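Search this guide Go

4. Tidying a bedroom with the Hilla

Can it make your bed yet? Nope, and I've tried! Small stuff goes better.

1. Put one small box on a clear bit of table.
2. Close the jaws slowly until both pads touch it.
3. Lift, wait 2 seconds, then set it down.

Note: I'd skip blankets for now. Mine managed 9 folds in November and I redid every one.

Caution: keep fingers out from between the pads, and don't grab a box by its open side.
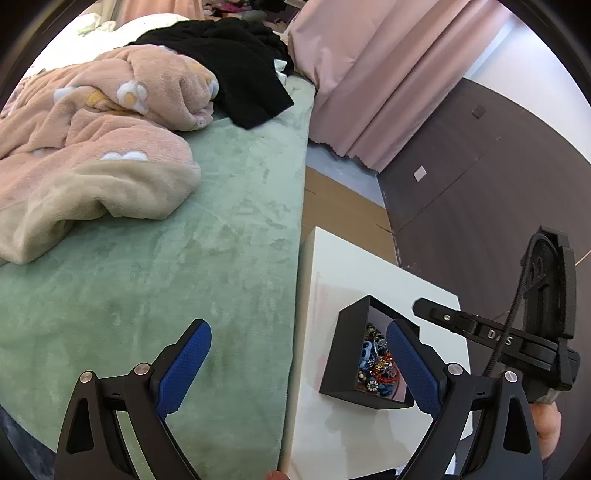
Blue finger pads near a small open-fronted box of trinkets, bed still to do.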